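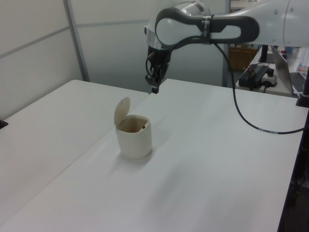 Counting up the lids

I've been meaning to write about our little bin for weeks now, and September is getting away from me, so this is it! The goal is 1,000 examples of one small job, closing a flip-top lid, and as of this afternoon we have 834. That leaves 168 if you ask Wilson Nina, who wants two spares, and I've stopped arguing with her.

My own favorite part is the very start of a run - lid up, arm hanging over the white table, everything still to do.

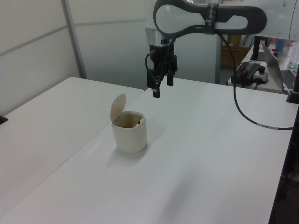 What I'd do differently

I'd move the bin more, and sooner. Our first 90 examples had it in nearly the same spot, and the model (we call it Clirnik) learned the spot much better than it learned the lid. Now I shift it a little before every run and turn it when I remember to.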